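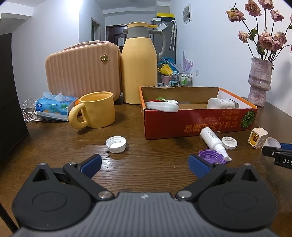 Nerkach Household Plastics Recovery Project
Progress Report to the Cocco Fund
Submitted 6/19/23

Summary

The project remains on schedule and within its approved budget. Collection of small plastics, including caps, lids and squeeze bottles, is now in place at 31 drop-off sites in the Nerkach service area. Sorting continues at the Trirkard depot under the terms set out in the grant agreement.

Collection

Households brought in 878 pounds of material during the reporting period. Apartment buildings accounted for most of the increase over the previous period. Returns from the two school sites fell in May, when both buildings closed early for roof work. Service there will resume with the fall term.

Sorting and Sale

Material is separated by resin type before baling. Mixed-resin items, mainly pump tops and lined closures, remain the largest source of rejected material. The buyer, Nornent, turned back one load for excess paper labels. Depot staff have since added a second rinse, and later loads were accepted without deduction.

Public Information

A total of 300 printed guides were delivered to building managers. The guide was revised to state that caps should be removed from bottles and placed in the same bin. A Spanish edition is at the printer.

Budget

Spending on transport was higher than planned due to the cost of a replacement axle on the collection trailer. The difference was covered from the equipment line, as permitted under section 4 of the agreement. No change to the total award is requested.

Next Period

The project will extend evening hours at the Trirkard depot and complete the site signs still outstanding. A request to move unspent printing funds to signage will be sent to the Fund under separate cover.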